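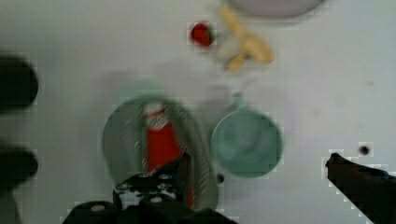 The tabletop at Daltside from the wrist camera, with bowl, cup and fruit laid out and the gripper fingers in view.

The handling cell at the Daltside workshop is prepared by hand each morning, before the arm is allowed to move at speed. Responsibility for the work rests with Nneka Ekwueme, senior technician, who inherited the cell from the Pruveck laboratory in September and has since rewritten most of its maintenance schedule.

Her first task is the gripper. The fasteners are checked with a torque driver and the fingers wiped down, then opened and closed 30 times without load. Any hesitation is entered in the log. Pads are replaced after 700 grasps – a limit set when the previous set, supplied by Sobczak, began to let smooth cups slide.

The wrist camera takes longer. It travels with the hand, and a mounting that has shifted even slightly will place a bowl or a banana where it is not. Calibration requires 19 poses above the white table. Sharpness is then judged at working speed, when edges soften and small items such as the strawberry are the first to lose their outline.

"A still picture from a parked arm tells us very little," says Ms Ekwueme. "We look at what the camera gives us on the move."

Judit Farkas, who manages the Tandulard programme to which the cell belongs, has asked that the same routine be adopted at its second site. Staff there currently recalibrate after every 200 hours of running. The written procedure has been sent to them, together with a spare camera bracket and two sets of pads.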